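Notes from the Ballano open day, June 17, 2021

I went to the open day at Ballano to hear how a site that runs mobile two-armed robots in ordinary office space writes its rules for them. We are drafting our own at work and I wanted to see someone else's before ours get signed. The visit ran from mid-morning until late afternoon, with a break for soup and bread in the hall.

Ballano occupies the ground floor and half the second floor of a former insurance office. The ground floor is offices, two meeting rooms, a kitchen and a long corridor. The robots work in all of those. The second floor is workshops and was closed to visitors except for one room where the written procedures were laid out on tables.

Gearóid Rafferty led our group. He looks after the site rules and signs off each new task before it is allowed outside the workshop. He started with the door sign, which lists four things: stay out of the marked area while the light is amber, don't hand anything to a robot, don't move an object it is working on, and know where the nearest stop button is. Visitors had to point to the stop button before going in. A man from Zernum pointed to the fire alarm and was sent back to look again.

## Task sheets

Every job a robot does on the ground floor has a task sheet. It is one page, front only. They had tried longer ones and people signed them without reading. The sheet names the task, the objects the robot may touch, the surfaces it may lean on or push against, the speed limit, and what it does if it loses its grip. A person has to be named as supervisor, and that person can't supervise a second robot during the same run.

The speed limit for office tasks is 100 millimeters per second at the hand when a person is within the marked area, and 400 when the area is clear. Those are Ballano's own figures. Rafferty was careful to say that they came from their own risk assessment, and that another site with different arms and different floors would need to do its own. He repeated this when someone began copying the numbers down.

I asked what counts as a new task. Their rule is that a change of object, a change of room or a change of gripper needs a new sheet. A change of bag brand doesn't. They argued over the bag question for most of December, he told us, and settled it by saying that the sheet covers a type of bag and a stated thickness.

## Waste handling

Waste was the part I had come for. We have been putting off our own waste procedure for a long time, mostly over the question of what happens when the robot meets something in a bin that it shouldn't touch.

Ballano treats a bin as a container with unknown contents, even when the supervisor has looked in it. One arm is assigned to the lid and the other to the bag. The arm on the lid stays where it is until the other hand is clear of the opening. If the lid arm loses contact, both arms stop, and the supervisor decides whether to carry on. 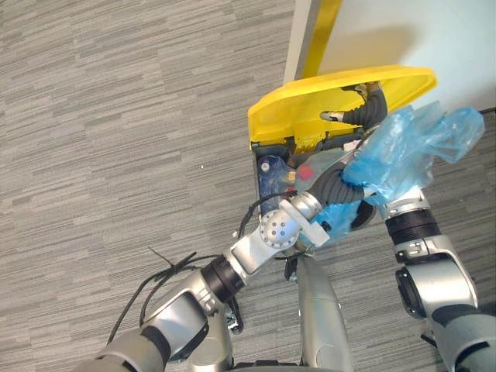 How should a robot's gripper be cleaned after it has handled waste?

Wipe it down with the cleaner named on the task sheet before it does any other kind of task, let it dry, and have the supervisor write the time and their initials in the cleaning log.

The log hangs on a clipboard by each charging station. I looked through a few pages of one. The handwriting was poor but there were no gaps that I could find. Entries are numbered by hand and the last one was 357. If the fingertips are cracked or have lost their surface, they get replaced and the old ones go in a tray for inspection. No robot that has done waste work goes into the kitchen until its entry has been initialed.

There is a separate list of things that end a waste run at once: broken glass, needles, batteries, aerosol cans, and any liquid that has pooled in the bottom of the bin. The supervisor stops the robot and a person deals with the bin using gloves and tongs. Bottles with the cap on are allowed. Bottles without a cap are allowed only if the supervisor has checked that they are empty.

Thin plastic bags have their own paragraph. They can wrap around a wrist or get drawn into a joint, so the rule is to stop the arm before anyone pulls on the bag. The supervisor frees it by hand with the arm held. Cutting a bag off with a knife is banned, after someone at another site nicked a cable. I thought this was the most useful paragraph on the sheet and wrote it down in full.

## Floors and cables

The corridor and offices are carpeted. Ballano requires any external cable on an arm to be clipped, with the slack checked before each run by moving the arm through its full reach. Loose ends must be capped or taped. Rafferty said this was the check most often skipped in their early months, and it is now the first line of the start-up list.

A woman from Rollero asked whether bins should be fixed in place. They tried it and gave up, as the cleaning crew couldn't get behind them. The current practice is to keep each bin against a wall. The task sheet has a box to tick for the bin's position, and if the bin moves during a run the supervisor pauses and puts it back.

## Training

New supervisors do 8 hours before they can run a task alone. Half of that is on the floor with someone experienced. There is no written test. The trainer sets up a fault without warning, such as a stuck lid or a dropped object, and watches how quickly the trainee goes for the stop. A trainee who reaches for the object first repeats the session.

I was less convinced by how they handle refreshers. They happen once a year, and someone who supervises only a few runs in that time could get rusty. I raised it and was told they are looking at a minimum number of runs, though nothing is decided.

The other weak point was incident reporting. Stops are logged, but near misses depend on the supervisor thinking they're worth writing down. Brynjólfsdóttir, whose people shared the upstairs room with Ballano for the day, had a simpler card with tick boxes and a single line for comments. I took one of each. The card takes under a minute to fill in and I expect our staff would use it.

## What I brought back

- A blank task sheet and a filled-in one with the names removed
- The waste stop list
- The thin bag paragraph, copied by hand
- The Brynjólfsdóttir near-miss card

Our draft has nothing on bags at all and says only that grippers should be "kept clean." I'll rewrite both sections and send them around for comment. The speed section can stay as it is until our own assessment is finished. Rafferty has offered to read the draft once the waste part is in, and he asked for it as plain text with no form fields.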